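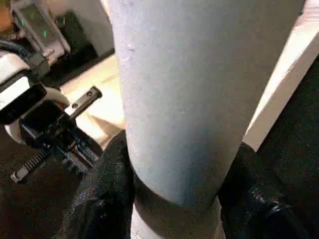

Matte pale grey cylinder with a faint speckled grain. The darker band marks the step to the narrower section; a few small raised specks show on the body.

Flostell sets tighter surface limits for matte grey cylinders

March 28, 2020

Flostell has published a new set of surface limits for its matte grey cylinders, covering the main body, the narrower end section and the dark band between them. The rules replace the notes that have been attached to order sheets up to now and will apply to all new orders from June.

The main change concerns small raised marks. Under the old notes a part could be turned down for "visible bumps", with no size given and no mention of where on the body they were. Inspectors at the Nollis works and at the Dvořáček finishing shop read this in different ways, and the same batch could pass at one site and fail at the other. Flostell says that a review of 514 returned parts found raised marks to be the most common complaint, ahead of scratches and uneven colour.

The new text splits the surface into 2 zones. The first takes in the dark band and the edge on either side of it. No raised marks are allowed in this zone, whatever their size. The second covers the rest of the outer surface. Single marks are allowed there if they cannot be felt with a fingertip drawn lightly along the length of the part. Marks that can be felt are to be checked against a sample plate, which each site will receive with the printed rules.

Grouped marks are treated separately. Several specks close together on the upper body will be judged as one mark, using the width of the whole group. Dvořáček had asked for this in its comments on the draft, where it pointed out that a cluster of light specks is easier to notice on a pale matte surface than one larger mark on its own.

The speckled grain of the finish itself is not a fault and must not be recorded as one. The sample plate carries a panel of normal grain next to a panel with raised marks so that the two can be compared side by side. Polishing to remove a mark is ruled out in both zones, as it leaves a shiny patch that shows under side light. Parts with marks over the limit are to be sent back for refinishing or scrapped.

Lighting has also been fixed. Inspection is to be done with one lamp to the side of the part and no direct light from the front. The cylinder is turned by hand through a full circle, then tilted and turned again. The shaded side is looked at first. Flostell notes that a matte grey surface can take on a bluish look in shadow, and that this has been logged as a colour fault in the past. Colour is now to be judged only on the lit side.

The limits for the dark band are mostly unchanged. It must run level around the cylinder, with no grey spreading on to the paler surface above or below. One line has been added on the step where the body meets the narrower section: the change in width must feel even all the way round, with no ridge left by the finishing process.

Lurus, which buys the cylinders in small lots and does its own checks on arrival, will move to the new rules at the same time. It has asked for a changeover period of 7 weeks during which parts made under the old notes can still be accepted. Flostell has agreed to this for stock already packed by the end of June, but not for parts still waiting to be finished.

No change has been made to the material, the width of the cylinder or the shade of the band. Prices for existing orders stay as they are. Nollis expects inspection to take slightly longer per part at first and has set aside a second bench for the work.

The rules run to almost 20 pages, most of them tables and reference panels. Printed copies and sample plates go out to the sites together. Replacement plates can be ordered through the usual parts desk, and worn or scratched plates should be taken out of use straight away.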